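The Fimeck draft on household robots has a clause I've now read more often than I would like. Clause 23 lets a manufacturer put simulated trials toward the safety record for "routine contact with fixtures," meaning doors, drawers, cabinets and anything else in a home with a handle on it. The draft calls this good practice. I think it's a discount, and I'd like somebody to say what is being given up for it. 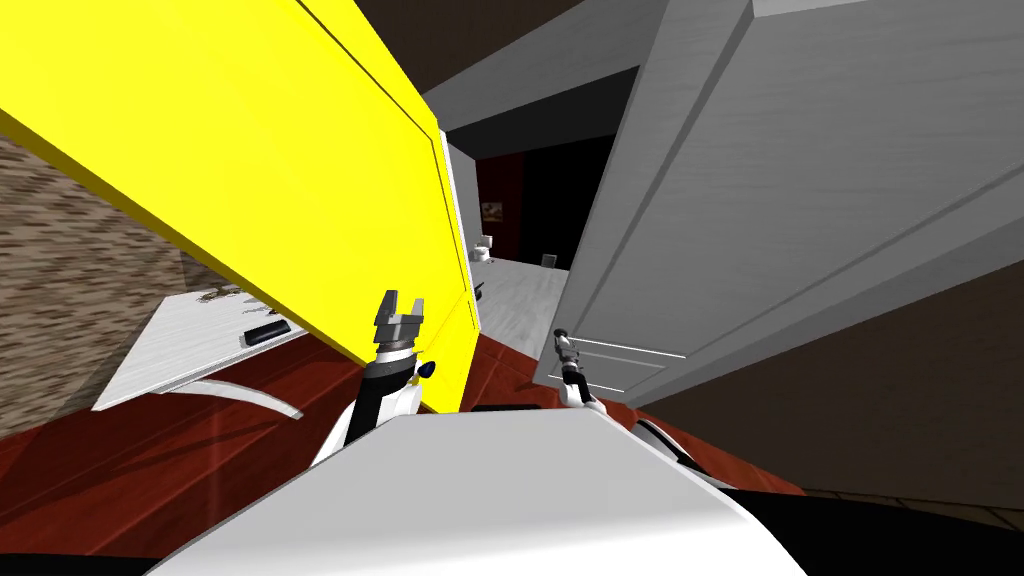
**DINHAM, February 5, 2018** — I have nothing against simulators. I spent six years writing test procedures for powered doors, and for most of that time I would have traded a good chair for a decent one. You can put a robot in front of a yellow panel with a small round knob, hold the gripper open beside it, and find out whether the planner has any idea where the knob is. If it gets that wrong, no one has a bruised hand and no one has to order a new hinge. Do that all day. Do it before the machine is ever switched on near a person.

My trouble starts when the result is carried over to a different column of the form.

A knob in a simulator has whatever friction someone typed in. So does the hinge. The door weighs what the file says it weighs, and the file usually says that because it was the default, or because the person before you used it. Real cabinet doors swell in June. Kids hang on them. People paint over the hinges and then slam them until the paint cracks. The draft says that physical parameters should be "representative," and leaves it to the manufacturer to decide of what. I asked Tumaini Mfaume, one of the drafters, whether there was a list somewhere. She told me it would come in an annex. The annex has a title page.

Supporters of the clause have an answer to this, and it deserves a fair hearing. Rawiri Donnelly put it to me at length over a bad phone line. A physical lab, he said, is also a made-up home. It has two doors, both new, both hung by a professional, and the test engineer knows them like old friends. A simulator can give you a new apartment every time you press the button. Variety beats realism when what you fear is the case you didn't think of.

He's right about the labs. I've worked in one, and we did know our doors. But the variety he's talking about is mostly a variety of pictures. Wall colors change, the floor goes from planks to tile, the panel is yellow this time. Those things matter a great deal to a camera and hardly at all to a finger caught in a closing gap. I have looked through the sample reports that came with the draft, and the section on surface appearance runs to 10 pages. The section on contact force fits on one, with room left over for a logo.

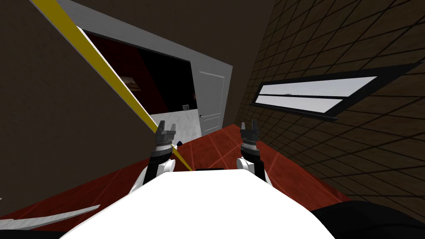

*Simulated apartment, both grippers empty, with a white paneled door standing open in the background.*

Look at how a trial gets scored, too. Under the draft a run is a pass if the robot finishes the task without an "unintended contact event." Finishing is easy to define. Unintended is not. Suppose a forearm brushes the edge of an open door on its way to something else. The simulator will happily log the touch, but whether it counts depends on a threshold, and the threshold is set by the company being tested. I can't think of another safety rule where I'd be asked to accept that, and I've been asked to accept some poor ones.

Nor is there anything about what goes in the record when a run is thrown out. Simulated bodies do odd things. A hand sinks into a panel, a small object jumps across the room, the physics gives up. Engineers call these artifacts and delete them, often for good reason. The draft asks for the number of passes. It should ask for the deleted runs as well, with a line on each explaining who deleted it and why. That would be tedious. Most of what has ever kept anyone safe around machinery was tedious for someone.

Alby Tamihana, who has sat through more of these drafts than I have, thinks I'm fighting over the wrong clause. In his view the simulated trials will do little harm so long as the physical ones stay in. That would settle it for me if they stayed in. Read clause 23 next to the one that follows. A manufacturer with enough simulated hours may cut its physical trials down to a floor of 30, spread over however many fixtures it chooses. They could all be the same cupboard. Nothing in the text says otherwise, and I have looked.

So what would I accept? Let simulation decide which physical tests to run. Use it to find the ugly cases, the half-open door behind the robot's elbow, the knob at a bad angle, and then go and build those cases out of lumber and screws. Publish the friction and mass values with every report, including the defaults. Have the contact threshold set by someone who doesn't sell the robot. And drop the sentence that calls simulated hours "equivalent," a word that appears without a definition and does a lot of lifting for its size.

Mfaume says comments are still being read. I've sent mine, and I'd urge anyone who has ever fixed a sticking door in their own kitchen to send theirs too. The people who wrote the clause know a great deal about robots. I'm less sure how many of them have hung a door.

*Rawan Masri*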